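Home Appliance Walk-Through, Kitchen and Laundry, with comments
Done 14th May by Trinidad Quintana for Lenuța Roman

Lenuța, I've gone through the house the way I'd go through my own, so please forgive the length of some of these. OK means leave it alone. WATCH means look again in a month or so. FIX means please don't put it off.

1. Refrigerator, door seals: OK
I shut a dollar bill in the door all the way around and it held everywhere. The bottom corner on the hinge side is a bit crumbly, so wipe it with warm soapy water now and then and dry it well.

2. Refrigerator, coils: FIX
Oh my, the dust! I took off the kick plate and there was a gray blanket in there. Unplug it first, then use the long brush (Anca Vlad has mine at the moment, just ask her). An old fridge will run for ages if it can breathe, and this one deserves the chance.

3. Dishwasher, racks and spray arms: WATCH
Spin each arm by hand before you start a load, and clear the holes with a toothpick when the spray gets weak. Look over anything with screws while you're down there, the door hinges especially, and snug up whatever has worked loose. Small screws are easy to pass over when they sit down in the metal, like the recessed ones in that flat black plate in the photo, so run a fingertip across and feel for them.

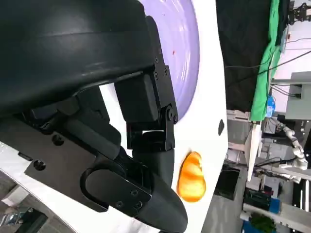

4. Dishwasher, drain hose: OK
It has a nice high loop under the sink. The clamp is newer than the hose, so I'd guess Nelu Grecu did that one when he put in the faucet. Good work, whoever it was.

5. Range, burners and knobs: WATCH
Front left takes more than 5 seconds to light. I lifted the cap, cleaned the little slots and put it back, and it was better but still slow. The knob for that burner slips on its stem too. You can order one from Zeltex if you give them the model number, which I wrote in pencil inside the drawer underneath.

6. Range, anti-tip bracket: FIX
There isn't one. I pulled the range out to be sure. With grandchildren visiting I would do this before anything else on the list, and it's a small job with a drill and two good screws into the stud.

7. Microwave: OK
The door closes square, the light works, and the turntable goes around without grumbling. Do lift the glass out and wash the roller ring under it, and when you set the glass back, hold it level and don't let anything hard knock the rim. Chips nearly always start at the edge, just where the black pad in the next picture is pressing on the plate, and a chipped turntable should be replaced even if it still spins.

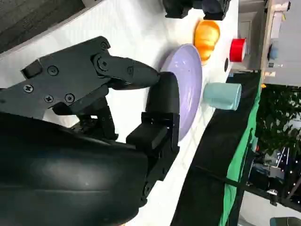 8. Washer, hoses: FIX
Both are the old rubber kind and the hot one has a blister near the valve. Swap them for braided ones, the pair together. Until then, please turn the taps off between loads. I know it's a nuisance reaching back there.

9. Dryer, lint path: WATCH
The screen is clean, bless you, but the duct behind has a dip in it where lint is settling. Humaira Kakakhel had the same thing in her last place and shortened the duct by a couple of feet, and her towels dried in one go after that.

10. Cords and outlets: OK
Nothing warm, nothing frayed. The toaster and kettle shouldn't share that power strip, though. Plug them straight into the wall, one on each side of the sink.

I'll come by again once the bracket and hoses are in. Leave the coffee on.

Recent items
Is the Old Idau Mixer Worth Rewiring?
Reading a Warranty Before You Need It
Cleaning a Dryer Duct From the Outside
Nesard Fridge Parts: What Fits What
Noisy Washer, Level Floor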